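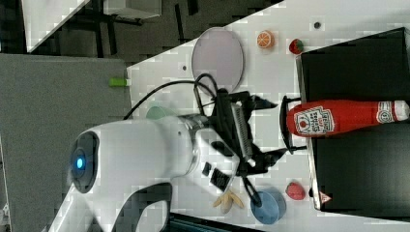 흰 탁자 위의 로봇 팔. 팔 끝에 검은 집게가 달려 있고, 검은 상자 위에는 빨간 케첩병이 누워 있다.

로봇 팔은 어떻게 돌볼까?

일홀름(Illholm) 어린이 과학관 2층에는 로봇 팔이 한 대 있습니다. 이름은 투델(Tudel)입니다. 투델은 장난감 음식과 그릇을 집어서 다른 자리로 옮기는 일을 합니다. 관람객이 오기 전 아침마다 기술자 주디트 고지뉴 씨와 누라 하킴 씨가 투델을 점검합니다. 두 사람이 하는 일을 따라가 보면 로봇 팔이 어떤 부분으로 이루어져 있는지도 알 수 있습니다.

팔, 손목, 집게

로봇 팔은 사람의 팔과 조금 닮았습니다. 사람에게 어깨, 팔꿈치, 손목이 있듯이 로봇 팔에도 꺾이고 돌아가는 곳이 있습니다. 이런 곳을 관절이라고 합니다. 사진에서 둥글게 불룩 튀어나온 흰 부분이 관절입니다. 가운데에 작고 파란 불이 켜져 있습니다.

투델의 관절 안에는 모터가 들어 있습니다. 모터는 전기로 도는 기계입니다. 모터 옆에는 관절이 얼마나 돌아갔는지 재는 부품도 있습니다. 이 부품을 엔코더라고 부릅니다. 우리는 눈을 감고도 팔꿈치가 굽었는지 펴졌는지 알 수 있습니다. 로봇은 엔코더가 보내 주는 숫자를 보고 압니다.

팔이 가늘어지는 곳에는 은색 금속 고리가 있고, 그 앞에 집게가 붙어 있습니다. 집게는 영어로 그리퍼라고 합니다. 집게에는 손가락이 두 개 있습니다. 두 손가락은 가까워졌다 멀어졌다 하면서 물건을 잡고 놓습니다. 사람 손처럼 손가락마다 따로 굽히지는 못합니다.

집게 위쪽에서 나온 검은 줄은 케이블입니다. 팔을 따라 크게 휘어져 있습니다. 케이블을 팔에 너무 바짝 붙여 놓으면 팔이 돌 때 당겨져서 망가질 수 있습니다. 반대로 너무 길게 늘어뜨리면 탁자 위의 물건에 걸립니다. 그래서 길이를 알맞게 맞추는 일이 중요합니다.

아침 점검

점검은 오전 8시에 시작합니다. 하킴 씨는 가장 먼저 비상 정지 버튼을 눌러 봅니다. 이 버튼을 누르면 움직이던 로봇이 멈춥니다. 버튼이 제대로 듣지 않는 날에는 로봇을 켜 두지 않습니다.

다음은 집게 차례입니다. 로봇을 멈춘 상태에서 마른 천으로 손가락을 닦습니다. 손가락에 먼지나 기름이 묻으면 물건이 미끄러집니다. 손가락 끝이 닳지 않았는지도 살펴보고, 나사가 헐거우면 공구로 다시 조입니다. 나사는 세게 조일수록 좋은 것이 아닙니다. 너무 세게 조이면 나사산이 뭉개집니다. 고지뉴 씨는 정해진 힘까지만 조일 수 있는 토크 렌치를 씁니다.

그다음 케이블을 손으로 천천히 더듬어 봅니다. 껍질이 갈라진 곳이나 납작하게 눌린 곳이 있으면 공책에 적고, 심하면 새것으로 바꿉니다. 지난 9월에는 케이블 안쪽 선이 끊어져서 집게가 열리지 않은 적이 있습니다. 겉은 멀쩡했습니다. 고지뉴 씨는 전기가 통하는지 재는 계측기를 대 보고서야 끊어진 곳을 찾았습니다. 케이블을 가는 데 오전이 다 갔습니다.

영점 맞추기

로봇은 자기 손끝이 어디에 있는지 정확히 알아야 합니다. 손끝의 위치가 조금만 틀려도 집게가 그릇 옆의 빈 곳을 잡습니다. 그래서 기준이 되는 자리를 정해 두고, 로봇이 그 자리를 제대로 찾아가는지 확인합니다. 이것을 영점 맞추기라고 합니다. 체중계에 올라가기 전에 바늘이 0에 있는지 보는 것과 비슷합니다.

투델은 탁자 위의 기준점 다섯 군데를 차례로 찾아갑니다. 벗어난 거리가 3밀리미터를 넘으면 영점을 다시 맞춥니다. 맞춘 값은 트리킥스(Trikix)라는 프로그램에 저장합니다. 다음에 로봇을 켜면 이 값을 불러옵니다.

집게의 힘 정하기

물건마다 잡는 힘이 달라야 합니다. 말랑한 물건을 세게 잡으면 찌그러지고, 무거운 물건을 약하게 잡으면 떨어집니다. 투델의 탁자에는 장난감 딸기와 오렌지 조각, 바나나 껍질 같은 작은 물건이 있고 접시와 그릇도 있습니다. 케첩병처럼 길쭉한 물건은 어디를 잡느냐도 중요합니다. 한쪽 끝만 잡으면 반대쪽이 아래로 기울어지기 쉽습니다. 무게가 고르게 나뉘는 곳을 무게중심이라고 하는데, 그 근처를 잡으면 덜 기울어집니다.

하킴 씨는 힘을 약하게 해 놓고 시작해서 조금씩 올립니다. 물건이 미끄러지지 않으면 거기서 멈추고 그 값을 적어 둡니다.

시험 운전

점검이 끝나면 시험 운전을 합니다. 투델은 물건을 집어서 옮기는 동작을 84번 되풀이합니다. 이 가운데 80번 넘게 성공하면 그날 전시를 엽니다. 그보다 적으면 어디에서 실패했는지 기록을 보고 원인을 찾습니다. 같은 물건에서만 자꾸 실패하면 그 물건을 잡는 힘이나 위치를 고칩니다. 여러 물건에서 골고루 실패하면 영점부터 다시 봅니다.

처음에는 느리게 움직이게 합니다. 느리게 움직이면 이상한 소리나 떨림을 알아차리기 쉽습니다. 관절에서 드르륵 소리가 나면 안쪽 부품이 닳았을 수 있습니다. 이런 고장은 과학관에서 고치지 않고 브리뇰프스도티르(Brynjólfsdóttir) 정비소에 맡깁니다.

탁자 위에 표시가 있다면

공장이나 과학관의 기계에는 세모 모양 경고 표시가 붙어 있을 때가 있습니다. 사진 속 검은 상자의 모서리에도 빨간색과 흰색으로 된 작은 세모 표시가 있습니다. 기계에서 경고 표시를 보면 만지지 말고 어른에게 무슨 뜻인지 물어보세요. 로봇이 멈춰 있어도 팔이 닿는 곳 안으로는 들어가지 않습니다. 멈춘 것처럼 보여도 다음 명령을 기다리는 중일 수 있습니다.

낱말 풀이

관절: 로봇 팔에서 꺾이거나 돌아가는 부분.
그리퍼: 물건을 잡는 로봇의 집게.
엔코더: 관절이 얼마나 돌아갔는지 재는 부품.
영점: 위치를 잴 때 기준이 되는 자리.
토크 렌치: 정해진 힘만큼만 나사를 조일 수 있는 공구.
비상 정지 버튼: 위험할 때 눌러서 기계를 멈추는 버튼.

집에서 해 보기

나무젓가락 두 짝을 고무줄로 묶어 집게를 만들어 봅시다. 묶은 쪽 사이에 종이를 접어 끼우면 끝이 벌어집니다. 이 집게로 지우개와 연필을 옮겨 보세요. 연필은 가운데를 잡을 때와 끝을 잡을 때를 비교해 봅니다. 그다음 젓가락 끝에 고무줄을 몇 번 감고 다시 해 보세요. 미끄러지는 정도가 어떻게 달라졌는지 공책에 적습니다.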